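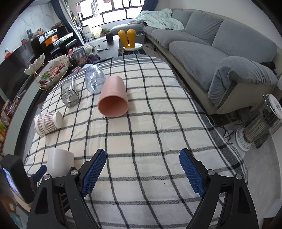 Clearing a table is the chore our group picked, because everybody assumed it would be the easy one. It isnt. Rindari, our planner, does fine with cups that stand upright, the white one is the kind it likes. Put a pink cup on its side next to a clear glass vase also lying down and the grasp choice gets much harder - rim or body, and which thing first? Glass is worst. The plaid cloth shows right through the smoky grey vase, so the depth map gets holes in it.

Results so far. 273 grasp trials in the Lorbridge lab, all single objects. Upright cups 92 percent. Glass on its side 37 percent, mostly slips, a few where it closed on nothing. Paper cups got squeezed, not counted as fails (we should of decided that earlier).

Can it do the chore yet? Not in a real living room. A person clears that table in under a minute and doesnt think about it.

Still to do: softer grip setting for paper, rerun glass with the blinds down. Elibariki Kaijage is redoing the depth filter, hopefully done by Sunday. Plots go in the appendix.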